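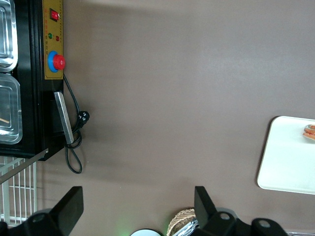
*Reading time: 4 minutes*

**FOR IMMEDIATE RELEASE**

**Clavley Catering Hire drops the mandatory chafing dish, and a few other things nobody ordered**

HOLHOLM, October 20, 2019 – Clavley, the party and catering equipment rental company, today announced that customers may now rent what they want. The company understands that this was widely believed to be the arrangement already.

Under the old price list, which had been in use since the company's first summer, equipment went out in packages. A customer who needed a food warmer for a retirement lunch took the Silver Package, and the Silver Package included a punch bowl, two cake stands, a coffee urn and a ladle of a size more often associated with institutions. The Gold Package added a second ladle. There was a Platinum Package, rented once, by a wedding party that returned most of it in the original wrap with a polite note.

From today the packages are gone. In their place is a single list of 438 items, each with its own price per day, its own deposit and a short line saying what it is for. Customers can rent one bread basket. They can rent one bread basket and a marquee. Clavley will make no comment either way.

**What the company learned from its own storeroom**

The change follows a review carried out in August, the company's slowest month, when staff at the Uddin Street depot went through the past season's return slips. The review had a modest aim, namely to find out why the van was always full. It found that 89 of the items regularly sent out in packages had come back unused from every booking on record. These included the fish kettle, the napkin press and a set of brass place-card holders shaped like pears, of which the company owns far more than it can account for.

Food warmers told a different story. They came back used, late and occasionally with someone's serving spoon still attached to the visit. They were also the item customers phoned about most, usually on the morning of the event and usually from a hallway with no outlets in it.

Clavley has responded with a rewritten guide for buffet equipment, now a single sheet of paper. The old guide ran to 6 pages and opened with a history of the buffet. The new one begins with "Find the outlet first," and proceeds from there. It covers how far ahead to switch a warmer on, why it should not be asked to cook a raw chicken, and what to do with the lids, which is to keep them on. A large-print version is available at the counter.

**New terms for the undecided**

Along with the item list, the company is introducing the following:

- **One deposit per booking.** Previously each package carried its own, and a customer with two packages could find that the deposits came to more than the party.
- **Returns until noon.** The former deadline of 8 a.m. was set by someone who had never been to a wedding.
- **Rinse, don't scrub.** Trays and pans may come back rinsed. Customers who enjoy scrubbing are asked to direct it toward their own kitchens.
- **Late changes.** Up to four items can be swapped on the day of collection at no charge, provided they are on the shelf and the customer is reasonably calm.

Prices for single items went live this morning. Most households renting for a birthday or a funeral tea will pay less than they would have for the Silver Package. Customers who genuinely liked the Silver Package can rebuild it from the list, ladle included, and will receive a small discount for loyalty under the circumstances.

**Delivery area extended to Trorkeo**

Clavley also confirmed that its delivery van will now serve Trorkeo, following repeated requests from that side of the river and the reopening of the bridge. Delivery is free on orders over the minimum stated on the list. Drivers will carry equipment to the nearest ground-floor door. They will carry it up one flight of stairs if asked nicely, and will discuss a second flight.

Bookings already made under the old packages will be honored in full. Anyone expecting a delivery this month who would prefer not to receive a punch bowl should call the Uddin Street counter before the van is loaded.

**About Clavley**

Clavley rents tableware, serving equipment, furniture and tents to households, clubs and small caterers in Holholm and the surrounding towns. The brass pears are for sale. Offers of any kind will be considered at the counter during opening hours.

**Press inquiries:** Clavley, Uddin Street depot, Holholm. High-resolution photographs and the full item list are available on request.

– ENDS –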